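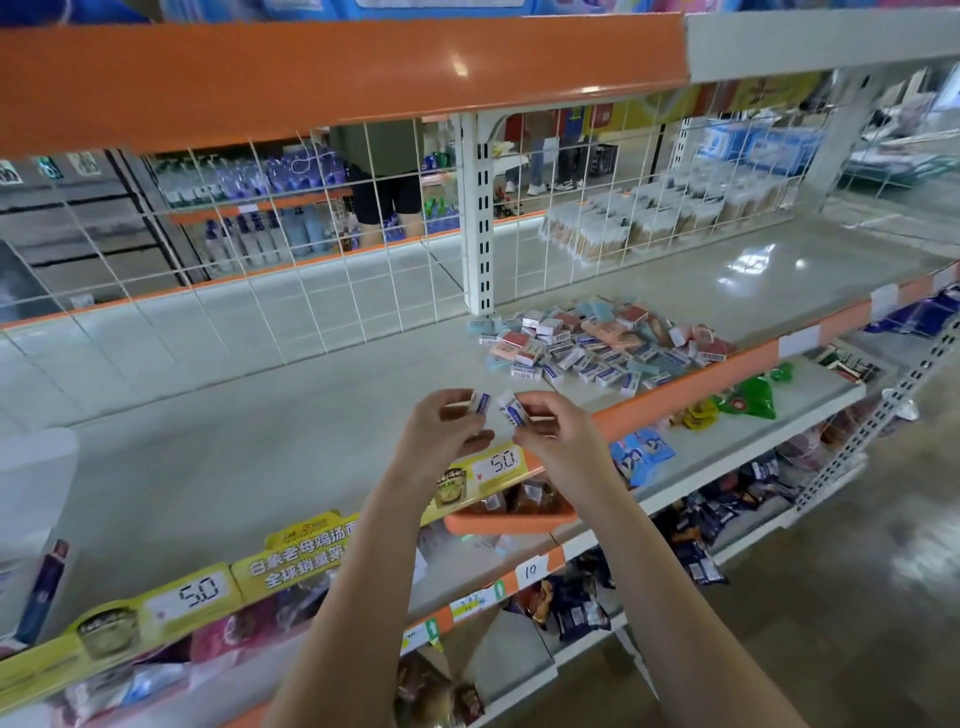
Questions I get about the eraser shelf

Which eraser should I buy for school?
A plain white one in a paper sleeve. I've tried fancier ones and I keep going back! Leave the sleeve on - it stops the eraser from snapping when a kid leans on it.

Do the colored ones work as well?
Depends on the brand. I bought a pink one at the Meddale store that smeared everything, and a pale blue one that was great. Buy a single before you commit to a whole bag.

How many do you go through?
We started last August with 20 and had 2 left by spring (the rest are under the couch, I'm guessing).

Why is the small stuff always in a heap?
Little packets slide around and people dig through them. I dig too, so I can't complain. Check the label on the one in your hand, though, as neighbors in a pile aren't always the same thing.

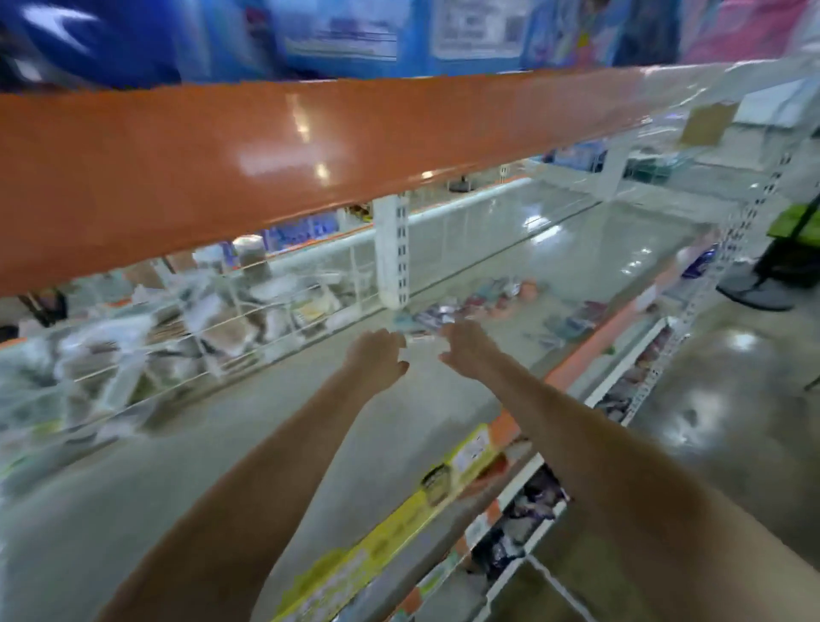 Small packets in purple, red, pink, teal and silver, under the orange beam.

Is it cheaper to order online?
Sometimes. Orkico has a box of 234 that works out well if you're buying for a whole grade, but for one family that's a lifetime supply. I'd rather pick mine up with the groceries.

How do I clean a grubby eraser?
Rub it on scrap paper until the gray comes off. Works on nearly all of them!

Can I store them with plastic rulers?
I wouldn't. Vinyl erasers can stick to some plastics if they sit together long enough, and I've lost a good pencil case that way - keep the sleeve on or use a little tin.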